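Gripper notes, part one. I've spent most of January swapping fingers on the two-arm folding cell and people keep asking which ones I'd keep. I'll put it all in one thread so I can stop answering it by email.

Two sets on trial. The Duseo fingers are short and stiff with a flat pad. The Swati ones are longer, thinner at the tip, and give a little when they touch the table. Same arms, same controller, same speed limits for both.

The task is dull on purpose. Pick a garment from the basket, get it flat, fold it, put it down. I only score the first pinch on the flat cloth, as that is where we lose most of our time.

203 pinches with each set. A pinch is good if the fingers close on one layer and hold it through the lift. Two layers is a fail. Scraping along the table and closing on nothing is a fail.

Duseo: 57 fails. Nearly all were on thin jersey, where the pad pushes the cloth ahead of it and never gets under the edge. On sweatshirts I had no complaints.

Swati: 16 fails. Most of those were two layers picked up at a hem or where a sleeve had tucked under.

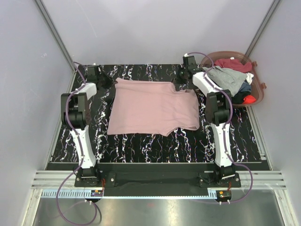 T-shirts are where the two sets really part company. The sleeve corner is the spot I aim for, and with the Duseo fingers I had to come in a good bit lower to get any grip. Low enough that I was worried about the tabletop.

Before anyone asks, yes, I tried softer pads on the Duseo set. Emília Trnka cut me some from silicone sheet. They gripped better and then started peeling after a few hours. Could be my glue.

The Swati fingers have their own problem. They flex sideways when both arms pull the cloth taut, so the edge ends up slightly off where the controller thinks it is. Fine for a T-shirt. I wouldn't want it for shirts with a collar.

Cables. Leave more slack than you think at the wrist. I had one too short in the first week and the arm faulted every time it reached for the back of the table.

Controller is the Travbridge one, stock settings apart from a lower closing force. Vlastimil Hájek asked if I'd compared it with the Skenance. Not yet – the connectors are different and I don't have the adaptor.

Wear: the Swati tips have 3,654 closes on them including all the practice runs. There's a slight polish on the inside face and no cracks. I didn't log the Duseo set properly, so no figure for that one.

For now the Swati fingers stay on both arms. Next I want to try one of each, stiff on the left and soft on the right, and see if the sideways flex matters less. Will add to this thread when I've run it.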